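Plekgate Simulation Guide
Last updated: May
Print this page | E-mail this page

4. Running the takeout-bag evaluation

This section covers the simulated bag task, from loading the scene to reading the score. It assumes you have finished section 3 and that the wrist view opens without complaint. If it complains, go back to section 3. Section 4 will not help you, and neither will restarting six times.

4.1 Loading the scene

1. Start the Humdale server and wait for the prompt. The first launch compiles the shaders and can take up to 140 seconds.
2. Load the task file bag_upright from the Kindadeo set. Don't pick bag_upright_old. It is kept for one plot in Hamidreza Akbari's thesis and will outlive us all.
3. Set the seed list to "standard." You should get 394 start poses.
4. Open the wrist view and step the simulation once.

NOTE: The task is judged from the wrist view alone. The overhead view is handy for debugging, but a policy that has seen it during training goes in a separate table.
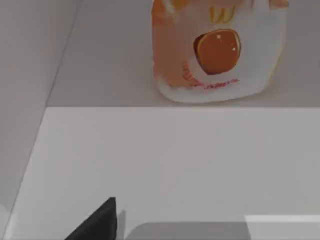
4.2 Checking the start pose

5. Pause at step zero and page through the first 32 start poses. The bag should be upright in each one. If it has fallen over before the arm moves, the contact settings did not load; repeat step 2.
6. Leave the camera angle alone. A partial view of the bag at the start is part of the test, and policies that only work on a nicely centered bag have had an easy enough life.
7. Turn texture shuffling off for the baseline run. Turn it on for the second run, using the same seeds.

CAUTION: Do not raise the grip force to improve your score. The simulated paper doesn't tear, so the numbers will look wonderful. Real paper has other ideas, and we reject any run with a changed force limit.

4.3 Scoring

8. Run the full seed list without stopping. A run resumed from a checkpoint counts as a new run.
9. Open the summary file. A success means the bag was lifted, moved and set down upright. Lifted and dropped is a failure, however stylish.
10. Compare your baseline with ours. The Esfahani policy, trained by Shirin Babaei, succeeds on 92 percent of the standard seeds with shuffling off. With shuffling on it does worse – see the table in section 6, where we have hidden nothing except our feelings.

NOTE: If you land well above our baseline on the first try, check the seed list before you write the abstract. A short list is the usual cause.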